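Unit 2: Household and Shop-Floor Chores

Reading for this unit: course packet, section on manipulation. Students should review the notes from Unit 1 on sensing before attending.

Purpose of the unit

The first unit considered how a machine forms a picture of its surroundings. The present unit considers what the machine is then able to do with its hands. The guiding question is a plain one: can a machine yet perform an ordinary chore, in an ordinary room, to a standard that the person who owns the room would accept? Students are expected to answer this question separately for different chores and to state the conditions under which each answer holds.

Terms

A chore, for the purposes of this course, is a task with a useful result that an untrained adult can perform without written instructions. Clearing a table, folding a towel, emptying a parts bin and wiping a bowl are chores. Welding a seam is a trade and falls outside the unit.

A fixed task is one in which every object begins in a known position. An open task is one in which objects may begin anywhere within reach and in any pose. Most factory automation in use is fixed. Most housework is open.

A demonstration is a record of the task as performed by a person. It may include camera views, the path of the hands, and the opening and closing of the jaws. Methods for turning demonstrations into machine behavior are treated in Unit 3.

Where machines perform well

Machines have handled fixed tasks in factories for decades. Where parts arrive in the same orientation, where lighting is controlled and where the surrounding equipment was built to suit the machine, performance is high and the remaining problems are largely those of maintenance. In the home, the successful machines have been those that avoid handling objects altogether. A floor-cleaning machine travels over a surface and steers around what it meets. A dishwasher asks a person to do the loading.

The shop floor should not be assumed to be easier than the home in every respect. The Senness packing line, which students will study in the case reading, ran without difficulty on rigid cartons and stopped repeatedly when the same goods were supplied in soft bags. The machine had not changed. The goods had become harder to grip, and their shape at the moment of contact could no longer be predicted.

Where machines have difficulty

Thin objects. A flat strip lying on a table offers little for a pair of jaws to close upon. A person slides it to the edge or lifts one end with a fingernail. A machine with two parallel fingers must find a comparable method or be given one.

Objects in unexpected poses. A bowl standing upright may be taken by the rim. The same bowl on its side may roll when touched, and the part of the rim that is easiest to reach may not be the part from which it can safely be lifted.

Clear and shiny materials. Depth sensors frequently return poor readings from such surfaces. The machine may close its jaws in front of the object or behind it.

Two-handed work. Holding one object steady while the other hand acts requires that the two sides agree on timing and force. Small errors that would be harmless in one arm may pull an object apart or push it out of the grip when two are involved.

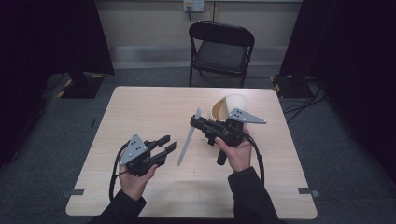
Figure 1. Hand-held grippers over a table with a translucent strip and a bowl tipped on its side.

The difficulties listed above commonly occur together. Students should note how few objects are needed to produce a demanding task: two items on a bare tabletop are sufficient to raise questions of grip, pose and material at the same time. When a person works through a pair of jaws in place of bare fingers, the limits of the tool apply to the person as well. If a skilled adult cannot complete the chore with a given gripper, there is little reason to expect that a machine fitted with the same gripper will do so. This comparison is useful in separating a shortage of dexterity in the hardware from a shortage of judgment in the software.

Reading a claim of success

Public statements on household machines often report a single rate of success. Such a rate should not be accepted without further information. Consider the Kneath table-clearing trial in the course packet, in which the machine completed 34 of 100 attempts without assistance. The summary page describes the result as promising. The appendix shows that attempts were counted as failures when an object was dropped, but that slow attempts were counted as successes regardless of the time taken. A reader concerned with safety and a reader concerned with labor would draw different conclusions from the same table.

In assessing any claim, students should establish the following:
The starting positions of the objects, and who chose them.
Whether the objects were seen by the machine before the trial.
Whether a person intervened, and how interventions were recorded.
The time allowed for each attempt.
What the machine did after an error.

The last point deserves particular attention. People make frequent small mistakes in housework and correct them with little thought. A machine that cannot notice a dropped spoon will continue as though the spoon were still in its grip.

Assignment

Select one chore from the Flestell or Pomov case readings and write a report of 2 pages. Describe the chore as an open task, identify the step at which a two-fingered gripper would be most likely to fail, and propose a test that would reveal the failure. Reports that recommend more training data must state what the additional data should contain.

Reports are to be submitted through the course office before the Unit 3 lecture. Late work is subject to the policy printed in the syllabus.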